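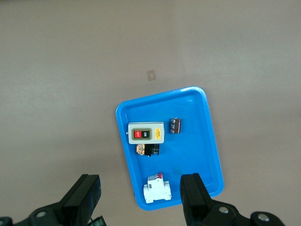

*Blue tray with the ON/OFF switch box and other electrical parts*

**Craft shop at Hinivthorpe station -- who decides what is sold there?**

**viktoria_k** wrote:

Good evening to all. I moved to this district four years ago and I make woven baskets and small mats, so please excuse me if this was discussed before. The council has announced that in June a regional craft shop will open in the old ticket hall at Hinivthorpe. The notice says it will show "the best of the district" and that makers can apply. I looked for the rules and I found only one page, with no word about the commission. Does anybody know more?

**Revby_Tobias** wrote:

I asked at the council desk in Revby. The commission is 30 per cent on textiles and 35 on everything else. They pay the makers every second month. Selection is by a panel, names not yet public.

The money is public, by the way: 2836 pounds for shelves and lighting, and 1559 for the opening event. I find the second number hard to accept.

**s_oddsson** wrote:

> I find the second number hard to accept.

I don't, Tobias. If there is no opening with some music and a minister or a mayor cutting something, the newspaper does not come, and then the people from Wusham will not know that the shop exists. We had this with the pottery market. A good market, and empty.

**Revby_Tobias** wrote:

The pottery market was empty because it was behind the bus garage. Also there was no parking.

**s_oddsson** wrote:

That also, yes. But a speech is cheap compared with a year of rent.

**viktoria_k** wrote:

Thank you both. 35 per cent is a lot for baskets. One large basket takes me two days, and the willow is not cheap this year. Is a basket a textile? I ask seriously.

**kenji.o** wrote:

In the last district scheme, basketry went together with wood, so you would pay the higher rate. You should write and ask before you apply, and keep the answer. I sold printed cards through that scheme and the rate on my paper was different from the rate on my receipt.

**Trinity B** wrote:

I have seen the application form. They take up to 12 pieces from each maker, and each must have a label with the village name. Books by local writers are allowed as well, which I was glad to read. My aunt's poems have been in boxes since the Pruitt bookshop closed -- she printed 400 copies and I believe she still has most of them.

**s_oddsson** wrote:

Trinity, is it on paper or only online, this form?

**Trinity B** wrote:

Paper. You collect it at the library in Wusham, upstairs, before 4 pm. They didn't let me take two.

**Revby_Tobias** wrote:

A form on paper, upstairs, before 4 pm. And then they will say the makers showed little interest.

**viktoria_k** wrote:

I can go there in the morning. I will ask about the baskets and write the answer here. Kenji, did you get your money back in the end?

**kenji.o** wrote:

Half of it, after three letters.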